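Semero 3 food mill: a proper review after a summer of tomatoes

I've wanted a decent food mill for years and kept putting it off, mostly through stubbornness (I had a sieve, I had a wooden spoon, I had two arms). Then the allotment went mad and I gave in and bought the Semero 3, and oh, I wish I'd done it sooner!

You get the bowl, the crank and three discs. The medium one has barely left the mill. Quartered tomatoes go in after twenty minutes in a pan, skins and all, and what drops through is smooth, bright and completely free of pips. My first batch of ketchup took 10 minutes to mill, where the sieve used to eat most of an evening.

The fine disc is lovely for raspberries. The coarse one does potatoes, and the mash is fluffy, though you need to push down a bit and my wrist knew about it by the end.

Grumbles? A couple. The feet don't grip my biggest pan at all, so I use the old stockpot instead. The spring under the crank is fiddly to put back, and I dropped it in the sink twice. And at 826 grams it's heavier than my mum's old Rezende, which folded flat as well. This one doesn't, so clear a shelf.

Washing up is easy if you do it straight away. Leave it until after supper and you'll be picking dried tomato out of the holes with a cocktail stick, as I did in September.

My friend Aino Pitkänen swears by her electric Nuresow for soups and it's certainly quicker, but it chops the seeds up and you can taste them in a sauce. For ketchup I'd take the hand crank every time. The flavour is rounder, the colour stays red, and I like standing there turning the handle with the radio on.

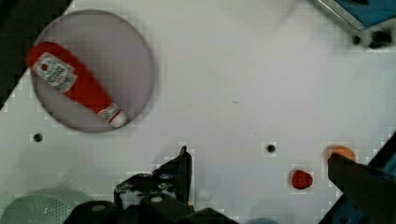 Can you mill the tomatoes raw for ketchup?

You can, but they're hard work to turn and you leave a lot of pulp behind on the skins. Soften them in a pan first and let them cool a little before they go in.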